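Interim Progress Report to the Grekano Fund
Project: Sheltered outdoor classroom and library corner, Hegyi Elementary School
Reporting period: Second half of the grant year
Prepared by: Bianka Oláh, Grants Coordinator, Hegyi Parents' Association

1. Purpose of this report

This report is submitted under the terms of the grant awarded to the Hegyi Parents' Association. It covers work completed since the first interim report, money raised and spent, changes to the agreed plan, and work still to be done before the project closes. Receipts and bank statements have been sent separately through the Fund's online portal.

2. Fundraising

The Association undertook to raise $3,000 in matching funds from the school community. At the close of the reporting period $1,813 had been received and deposited. The spring walkathon produced the largest share. The remainder came from two bake sales, the used book sale, and a collection box at the front office.

The walkathon was held on the lower field after rain had closed the running track. Parking was difficult, and several families left before the final laps. For the next event the Association has asked for use of the church lot across the street, and the pastor has agreed in principle. Pledge cards were also slow to come back. A reminder went home in the classroom folders, and the last of the cards are expected when school resumes.
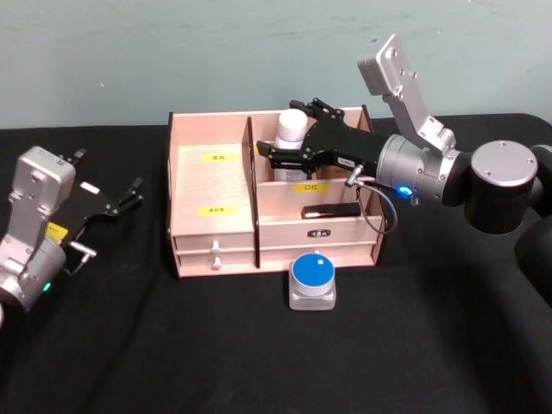
A fall auction is planned to close the remaining gap. The Association has confirmed the cafeteria for the evening, with doors opening at 6:30 p.m., and has begun to approach local businesses for items. Barnetti, the hardware store on Mill Street, has promised a gift certificate and the loan of folding tables. Families have been asked to bring donated items to the front office in labeled bags so that bid sheets can be prepared in advance.

3. Construction

Site preparation for the outdoor classroom is complete. The old sandbox has been removed and the ground leveled. The contractor, Stunura, set the posts for the shelter in August and returned to fit the roof frame. The roof panels have not been installed. The first delivery was the wrong length, and the supplier took it back without charge. The replacement order has been accepted, but the Association does not yet have a firm delivery date.

The district inspected the posts and asked for one change, a wider gap between the shelter and the fire lane. Stunura made the change within the agreed price. Bench seating will follow once the roof is in place. As described in the original application, the finished shelter will seat 20 students, or one reading group with its teacher and an aide.

4. Library corner

The library corner inside the main building is further along than the shelter. The room has been painted, the carpet has been replaced, and 80 new books have been cataloged and placed on the shelves. The selection was made by the second and third grade teachers, who asked for more nonfiction at an early reading level. Borrowing began before the summer break. Teachers have asked that the check-out sheet be replaced with cards, and the school librarian is preparing these now.

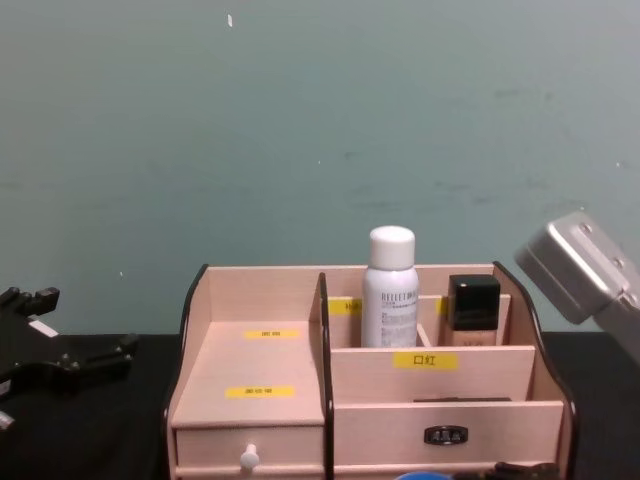
Wooden desktop organizer with a small drawer and yellow labels.

One item in the original budget, a rolling cart for returned books, has been dropped. The school located a suitable cart in storage. The Association requests permission to move the amount set aside for it to the bench seating line, where lumber prices have risen since the application was written.

5. Changes to the schedule

The opening of the outdoor classroom was planned for the first week of the fall term. This will not be met. The Association now expects to open the shelter before the winter break, provided the roof panels arrive in time for Stunura to install them in dry weather. If they do not, the benches will be built indoors and stored until spring. The delay does not change the total cost, and no additional grant money is requested. 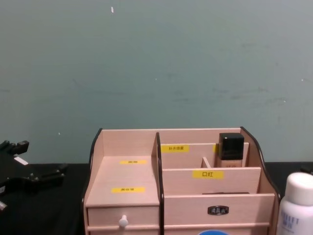

The principal has written to families to explain the new schedule. Classes that had been assigned outdoor reading periods will use the library corner in the meantime, on a rotation drawn up by the front office.

6. Risks

The main risk to the budget is the result of the auction. Should it fall short, the Association will hold a second used book sale in the spring and postpone the planting beds along the south side of the shelter. The beds are not part of the grant-funded work.

7. Work remaining

Roof panels: delivery and installation
Bench seating: purchase of lumber, building, and sealing
Final district inspection of the shelter
Fall auction and completion of matching funds
Check-out cards for the library corner
Sign acknowledging the Grekano Fund, wording to be approved by the Fund before printing

8. Decisions requested

The Association asks the Fund to approve the transfer described in section 4 and the revised opening described in section 5. A reply by email to the Grants Coordinator is sufficient. The final report will be submitted after the district inspection.

Respectfully submitted,
Bianka Oláh
Grants Coordinator, Hegyi Parents' Association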